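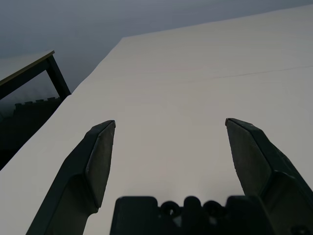
The Akthorpe library service proposes to close its reading rooms at 16 branches on weekday evenings. The case rests on cost, and the cost is real. It is the view of this association, however, that the proposal measures the wrong thing.

Visits are counted at the door. A person who stays three hours to finish a job application is recorded exactly as one who returns a book and leaves. At Prolby, where 57 households signed the petition in November, evening users stay far longer than those who come by day – a pattern the council's own paper leaves out.
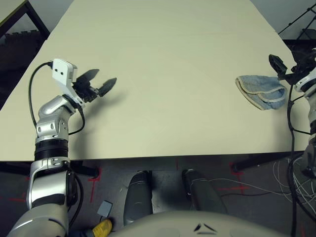
Nor should it be assumed that those who work by day can simply come on Saturday. Many work then too. We ask that the decision be deferred until length of stay has been recorded at every branch for eight weeks.

Daithí Ní Bhriain
For the Akthorpe Readers' Association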